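Notebook, sim bench, binder sorting task
July, started 9:40

Second pass at the house rules for logging simulated pick-and-place runs. The draft from the Cernis project was written for real cells, and half of it makes no sense here. Keeping what we can and marking the rest.

Rule 1. Log the start state before the first motion command. Object poses, gripper opening, random seed. Contact settings go in the header and stay fixed for the whole batch of 200.

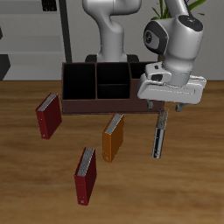
Ottavio Caruso wants the seed written into the file name as well, so that a log copied out of its folder can still be replayed. Fine by me. Added to Rule 1.

Rule 2. Speed and force limits in sim match the limits on the real arm, even when the sim would let us go faster. Batch 6 broke this and I am pulling it from the comparison. The Tanance config had the old force cap, so anyone using that branch should update first.

Rule 3. A grasp counts only after the hold check at the top of the lift. Finger contact alone is not a grasp.

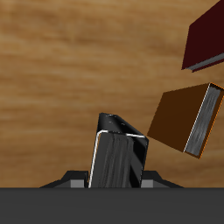
The hold check reads finger width at two time steps and compares them. If the width has changed by more than the tolerance, log a slip and carry on to the next trial. No manual resets inside a batch. Ferraro's script still does one on timeout, line 725, needs to come out.

Rule 4. Both views get saved for every trial, wrist and overview, with the same step number.

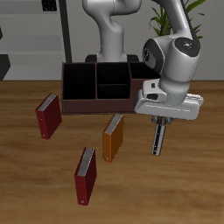 Overview view. Three binders standing in front of the organizer.

Rule 5, failure labels. We had nine and people used them differently. Cut to six: missed, slip, collision, wrong object, bad placement, timeout. "Other" is gone. If a trial fits none of them, write a sentence in the notes field.

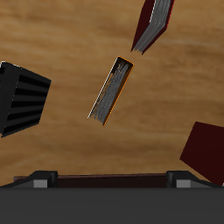 Wrong object needs a tighter definition. The target has to be named by object ID in the log, never by color. With a dark red one between the fingers and two more dark red ones on the table, "red" tells the reader nothing. IDs come from the scene file and don't change between trials.

To do: send rules 1 to 5 to the Monero people, rerun batch 6 with the right cap, fix the timeout reset.

Stopped 12:15.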